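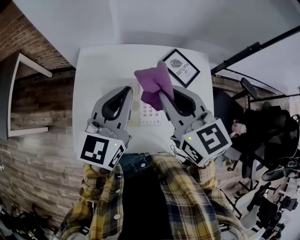

Todbridge, June

Forty-nine minutes. That is how long the council spent last night on whether the public gallery should be allowed to bring in hot drinks. The item after it, the one that moves every planning objection in the district onto a single online form, got five. I had my coat half on by the time it passed.

So, quickly, while I'm still cross and before the school run.

The change sounds dull and I think it was meant to. At present if you don't like what is proposed for the field behind you, you write a letter, or an email, or you go to the desk at Lallard House and someone writes it down for you. From the autumn you fill in the form. The form has a box. The box takes 900 characters, spaces included. Go over and it stops you typing. No attachments, no second page, no drawing of where the water comes down off the lane in February.

900 characters. My complaint about the bins was longer than that.

The officers' report says the old way is slow and that most letters repeat each other. Fine. Some do. I've read the bundles, I read the whole of the Kirkska Road one two winters ago, and yes there was a lot of "I am writing to object in the strongest possible terms". But there was also a retired drainage man who put in four sides on the culvert, with levels, and his letter is the reason the bottom row of houses got moved. Four sides. Where does he go now? The reply from the chair was that people with "technical material" can ask for a call back. Ask whom. When. It isn't in the policy, I looked.

Rongrong Li, who sits for the Blackburn ward and is one of the few up there who reads her papers, tried an amendment. Keep the form, lift the limit, leave the desk open two mornings a week. Perfectly modest. She lost it by 11 votes, with several members plainly working out which item we were on while their hands were going up. I don't agree with her on much (parking, mainly) but she was right, and she was the only one who asked what it would cost to keep the desk. The answer was that the figure wasn't to hand. They voted to save a sum of money without having the sum.

Ynyr Gwilliam spoke for the other side, and I'll be fair to him, he made the best case there was. Turnout at consultations is dreadful, younger people never write letters, a form on your phone at ten at night gets you people who would never set foot in Lallard House. I beleive all of that. I'd have voted for a form. What I can't see is why having the form means shutting everything else. You can open a new door without bricking up the old one. He was asked this directly and said it was about consistency.

Consistency for who? Not for my neighbour, who is eighty-odd and has no email and has objected, by hand, to everything since the bypass. She is a nuisance. She is also usually correct about the bypass.

And there's a bit tucked in at the back, paragraph 5 of the second appendix, which went through without a word said. Objections will be "summarised by theme" before members see them. So even your nine hundred characters don't get to the people voting. A heading gets to them. Traffic: many. Drainage: some. I have sat on enough parish bodies to know what happens to "some".

The usual line at this point is that all this is small stuff, that nobody ever lost a seat over a web form. Maybe. But planning is the one thing this council does that people will turn out in the rain for, and its the one place where a person who isn't on anything can still change a decision by knowing something. Make that harder and they'll stop bothering, and then in two years there'll be another report saying hardly anyone responds so why consult at all.

It can still be called in. That needs five members to sign, and it has to be done before the minutes are agreed. Cllr Li has signed. I'm told there is a second. If yours is one of the ones who was looking at the ceiling last night, write to them. On paper, as long as you like, while you still can.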